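4.3 Starting a Hand-Held Gripper Shift (Office Cleanup Tasks)

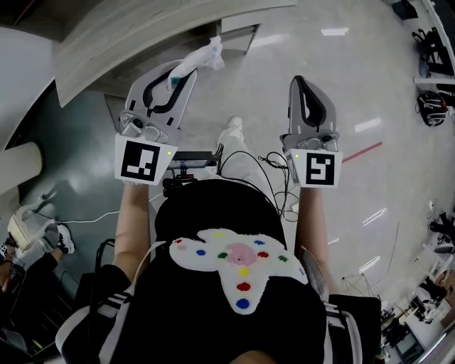
Section 4.3 applies to operators at the Felham site who have moved from floor duty to recording duty. Cleanup tasks recorded on shift are later used to program the Drinov units, and an operator's output is logged as accepted recordings, no longer as rooms finished. Both indicator lights must be green before an object is picked up. Thin, crumpled items such as a translucent plastic bag are held between the black rubber pads of one gripper, and the other gripper stays slightly open until needed.

1. Put on the harness and adjust both shoulder straps.
2. Check that the chest unit is firm on its bracket.
3. Route the cables down one side of the body. Leave enough slack for a full arm reach.
4. Take one gripper in each hand. Open and close the fingers 8 times.
5. Confirm a green light beside each marker card.
6. Start the recording and carry out the task at normal working speed.
7. Put the object down, open both grippers, and stop the recording.

NOTE: Do not fold, mark, or cover the marker cards. Recordings with a hidden card are rejected at review.

NOTE: The quota is 60 accepted recordings per shift. Rejected recordings do not count against the operator.

CAUTION: Loose cables can catch on drawer units and chair legs. Stop recording before freeing a cable.

CAUTION: Take a break after every 4 tasks that involve reaching below counter height.

Operators returning to floor duty keep their previous pay grade. Transfer requests go to the shift lead.

Comments (3)

Nicanor Gaete
Step 3 should say which side. I have tried both and the right is better for me, but the night crew does left.

Notburga Hollenstein
Is the quota the same for training week? We were told almost 400 for the whole month of January and that doesn't match.

Ernő Halász
@Notburga training week has its own sheet, ask your lead for it. Nicanor, either side is fine.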